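Do You Need Special Containers to Keep Fruit Fresh?

Posted Jul 2, 2024

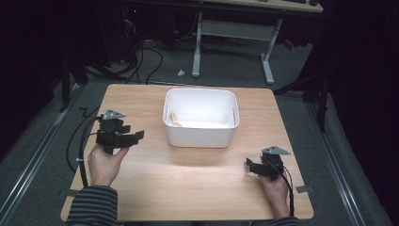 Every winter the produce keepers come back on special. Vented lids, little charcoal filters, a tray in the bottom with holes in it. I've bought two over the years and I can't say either of them did much that a plain plastic tub didn't.

The one I gave a proper go was the Tarnik crisper box. The leaflet promised fruit that lasts "up to" twice as long, and I'd like to know twice as long as what. Left on the dashboard? I put half a bag of mandarins in it and the other half in an old ice cream container with the lid off, same shelf of the fridge. Both lots were fine until the same weekend, when I found a soft one in each.

A few things that do seem to make a difference in my kitchen:

Don't wash berries until you're going to eat them. The vinegar bath everyone swears by is all right if you dry them thoroughly afterwards, and most people don't. Damp berries in a closed tub go furry fast.

Keep bananas away from anything you don't want to ripen. They give off ethylene, and so do apples. That part isn't a myth. Wrapping the stems in cling wrap may slow things down a bit, but I've never noticed more than a day in it and I've stopped bothering.

Bananas in the fridge are fine once they're ripe. The skin goes brown and looks terrible. The inside is usually good for a few more days.

Tomatoes stay on the bench until they're ripe. After that I'm not convinced the fridge ruins them the way people claim, provided you let them come back to room temperature before eating.

Line the tub with a paper towel and change it when it feels damp. I'd put this ahead of any filter. The replacement filters for the Grarkia keeper come in packs of 4, and the packet says to change them monthly whether they look used or not. Funny, that.

Wash the tub itself. Warm water, dish soap, rinse, dry it properly. Mould spores hang about in the corners, so rounded corners are easier to clean than square ones with a ridge. If it still smells, bicarb paste overnight sometimes fixes it. Sometimes it doesn't, and then it's a tub for pegs.

As for the green bags, a reader wrote in June to say hers kept celery crisp for weeks. Mine does that wrapped in foil. I haven't tried the bags on anything else and at that price I'm not in a hurry.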